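### 4.2 From show to street

The second part of our data comes from the two shows of Bamau, held in April. We collected 3,607 public posts in which a garment or an accessory from these shows was named. The posts were coded by Hwa-young Ryu, and a smaller set was coded again by Beril Dağdelen. Where the two did not agree, the post was left out.

Clothing and accessories did not travel in the same way. Coats were mostly shown on known persons and kept the name of the house. Small items, such as hair bands and bags, lost this name quickly – some 2,000 posts speak only of the colour or the fabric.
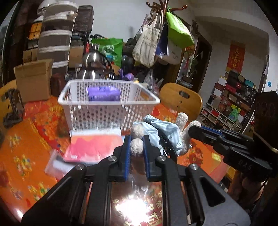 **Figure 2.** Soft accessory with light blue striped fabric and fuzzy white balls.

The loss of the name is stronger among buyers of second-hand goods. On Skultel, sellers often write the season but leave out the designer. We return to this point in Section 5.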